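Comprar un brazo sin arruinarse (o casi)

Llegué a Gevia a las 8 de la mañana con un café en la mano y una pregunta muy de contable: ¿cuánto cuesta de verdad meter un robot en un taller pequeño? La responsable de compras me recibió entre cajas de cartón, con una hoja de cálculo abierta y otro café, más grande que el mío. «Si vienes a por el precio del brazo, te lo digo en un minuto», me soltó. «Lo que nos ha llevado meses es todo lo demás.»

El proyecto se llama Roroteo, y me encanta el nombre. Quieren que un brazo recoja objetos variados de una bandeja y los ordene, y antes de pasar a las piezas de los clientes están probando con juguetes. Tiene su lógica, porque los juguetes son baratos y tienen formas rarísimas.

Le pregunto por dónde empezó a hacer números y se ríe. «Por donde empieza todo el mundo, por el catálogo. Ves el brazo, ves la cifra y piensas que ya está. Luego pides el presupuesto completo y aparecen la pinza, el soporte, los cables, la formación, el transporte... A mí el primero me llegó con una línea que ponía "varios". ¡Varios! Lo devolví esa misma tarde.»

Pidieron oferta a 4 proveedores. Uno no contestó nunca y otro mandó un folleto precioso sin un solo precio (yo también he recibido de esos). Al final la cosa quedó entre Rathore y Aston. «Rathore era más barato de entrada, pero cada juego de dedos de repuesto se pagaba aparte. Aston incluía el primer recambio y dos visitas. Puse las dos ofertas a tres años y se dieron la vuelta.» Se quedaron con Aston, aunque reconoce que el comercial de Rathore le caía mejor.

Y entonces me habla de la pinza, que es su tema favorito, se le nota. Según ella, ahí es donde la gente recorta y donde luego se arrepiente. «El brazo te va a durar. La pinza es la que se pelea con las cosas. Yo le pongo partida propia, separada, con su reposición anual, y que no me la toque ninguno.» En la hoja tiene reservados 2.000 euros al año solo para eso, marcados en amarillo chillón.

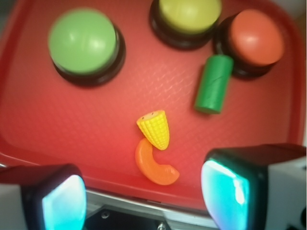
La pinza sobre la bandeja roja, con la mazorca de juguete y la pieza curva naranja entre los pulsadores y el cilindro verde.

Le comento que lo de los juguetes tuvo que ser la parte fácil de justificar. «¡Qué va! Fue la factura que más preguntas me trajo. Doscientos euros, 200, en comiditas de plástico, pulsadores y bandejas. Me llamaron de administración para ver si era un error.» Ahora los apunta como «material de ensayo» y no ha vuelto a sonar el teléfono.

Me interesa saber cómo eligen esas cosas, y me cuenta que van buscando contrastes: algo redondo y gordo, algo alargado, algo con relieve, algo torcido. También compran bandejas de más de un color. Su consejo es pedirlo todo por duplicado y guardar el segundo juego bajo llave, porque cuando se pierde una pieza a mitad de las pruebas ya no la encuentras igual en la tienda.

¿Y el tiempo? Aquí se pone seria. «El error más caro que cometí fue no presupuestar horas. Puse el equipo en marzo y di por hecho que en abril estaría produciendo. Estamos en julio y seguimos ajustando.» La próxima vez, dice, meterá las horas de la gente del taller en la misma hoja que la máquina, aunque el total asuste.

Antes de irme le pido que me enseñe la línea «varios» de su propio presupuesto. Baja por la hoja, la busca, tarda un poco. Existe, claro que existe. Pero debajo hay una nota con todo desglosado, hasta los tornillos y las bridas, y me la manda por correo para que la copie en la mía.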